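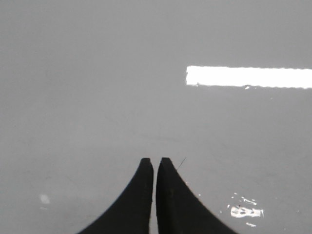
**How long does the Famside filter housing need to stand before the first fill?**

Leave it upright for three hours after the collar is tightened. The sealing compound needs that time to set.

## 4. First fill and flush

Before starting, close the main shutoff valve and the tap at the sink. The water pressure must be steady before the cartridge is fitted.

1. Remove the shipping cap from the cartridge. Keep the cap for storage.
2. Push the cartridge into the housing until the upper ring sits flush with the collar.
3. Turn the collar clockwise until the two arrows line up. Hand-tighten only.
4. Open the main shutoff valve a quarter turn and wait for the housing to fill.
5. Press the red vent button until water appears at the vent, then release it.
6. Open the valve fully.
7. Run the cold tap until roughly 400 ounces have passed through. Discard this water.

**Caution:** Do not connect the housing to a hot water line. Heat damages the cartridge and voids the warranty.

**Note:** Gray or cloudy water during the flush is fine carbon dust. If it continues after step 7, close the valve and repeat steps 4 through 7 once.

### 4.1 Setting the counter

The counter on the Grullar head measures gallons used. It ships locked.

1. Hold RESET until the display shows 886, the unlock code.
2. Press UP until the display shows 2000.
3. Press RESET once to save.

The display counts down with use. Order a new cartridge when it reaches 400. If the display goes blank, replace the battery as described in section 6 and enter the last reading by hand.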